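Section 7. Sorting and storing your Lillano bars

Welcome back! By now you have your starter box unpacked and you've probably spread everything across the nearest flat surface, which is what we all do. This section covers the bin: where to put it, how to fill it, how to keep it tidy, and how to get the bars out again without scratching your knuckles. It's a slow sort of chapter, so pour yourself something and take your time with it.

7.1 Before you start

You will need:
Your Lillano bars, in both colors, red and green
One open-topped sheet-metal bin with sloping sides (ours at the Grasudley workshop is gray, but the finish makes no difference)
A soft dry cloth
A stiff hand brush

CAUTION: Run the cloth, and not your bare hand, along the rim of a new bin. Sheet metal can have a burr on it even when it looks perfectly smooth.

7.2 Setting the bin in place

1. Choose a level bench or a sturdy low table. The rim should sit no higher than 65 cm from the floor if you'll be working from a chair, and you can go higher if you like to stand.

2. Put the bin down with the narrow rear section away from you. Some bins don't have a rear section, and if yours doesn't, you can skip the notes about it further on.

3. Press down gently on each corner. If the bin rocks, fold a piece of card and slide it under the short corner. Waqas Bhutto, who wrote the first version of this guide, used a beer mat for years.

4. Check the floor of the bin. Small round holes are fine and you can leave them open. Do brush around them now and then, as grit likes to gather there.

NOTE: Scuffs, scratches and pale marks on the floor of a bin are ordinary wear. So is a stain on the inside wall, as long as it's dry and nothing comes off on your cloth. Please don't go after it with steel wool. You'll make more scratches than you remove, and the dust ends up on your bars.

7.3 Putting the bars in

5. Wipe each bar with the cloth before it goes in. A quick pass from end to end is plenty.

6. Lay the bars down flat, one at a time. Dropping them in by the handful is tempting (we know!) but the ends take the knocks, and it's the ends you'll want in good shape when you come to fit them together in Section 8.

7. Leave some bare floor showing. A few bars lying at odd angles are much easier to pick out than a full layer packed side by side, and you don't have to line them up or keep the reds and greens apart at this stage. Sorting by color comes later, at the rack.

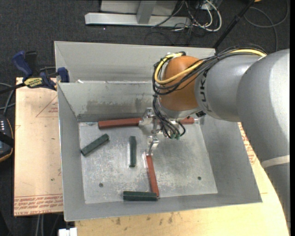

When two bars touch end to end, or one has come to rest against another, lift the upper one first and let the other settle before you reach for it. Long bars beside the back wall are best taken near the middle, where they balance nicely and won't swing round and knock the rest.

8. Move each bar to the Cleduvell rack, red on the upper shelf and green on the lower. If your rack came with 2 spare pegs, push them in at the open end so nothing rolls off.

CAUTION: Don't lean on the sloping sides to steady yourself. A lightly filled bin can slide farther than you'd think.

7.4 Looking after the bin

Once the bin is empty, brush the floor toward the front and pick out any scraps by hand. Bits of paper and packing like to collect along the edge of the rear section, so have a look there too. Finish with the dry cloth. We do ours on Fridays, though any day will suit.

If a bar has a chipped end, set it aside and write to Iqra Marwat at the parts desk, mentioning the color and the length. She keeps a small stock of singles for people who only need the one.

Continue to Section 8, Joining your first two bars.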